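Skustgate Chores: Data Card

Version note, November 26, 2025
Maintained by the Nustden Household Robotics Group. Contact: Marisol Tamayo (data), Helmut Reinholz (hardware).

Summary

Skustgate Chores is a collection of 431 teleoperated episodes of routine indoor work, recorded to assess whether a single-arm robot with a two-finger gripper can take over tasks now done by cleaning and facilities staff. It is released for research on manipulation policies and their evaluation. It is not a benchmark of any commercial product.

Tasks

The collection covers six task families: lifting lids, moving containers, clearing tables, sorting packaging, opening cupboards and wiping flat surfaces. Operators worked from short written instructions and were free to choose their own grasp. Episodes are labelled complete, partial or abandoned by a reviewer other than the operator.

Evaluation

Jaxon Lévesque and Ruoxi Ding ran 200 trials of a baseline policy, named Flarketti, in October. Performance was acceptable on light, matte items placed in open space. It declined sharply with glossy or translucent surfaces, with handles approached at an angle, and wherever the object obscured most of the wrist view. The group's position is that unattended household work remains out of reach for this class of system, although supervised use on a narrow set of chores is plausible. 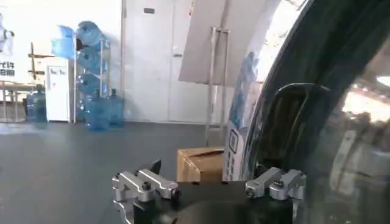 Failures of this sort account for most of the abandoned trials. Reflections were repeatedly taken for edges, and the policy then closed the fingers short of the handle. Adding 40 further demonstrations with dark, shiny objects reduced the error - but did not remove it.

Known limitations

Lighting was not controlled. Rooms were left as found, so furniture and stored goods vary between sessions. Force readings are missing from the earliest episodes.

Licence and citation

Non-commercial research use only. Please cite as Tamayo, Reinholz, Ding and Lévesque, Skustgate Chores. Corrections to labels should be sent to the data contact with the episode number.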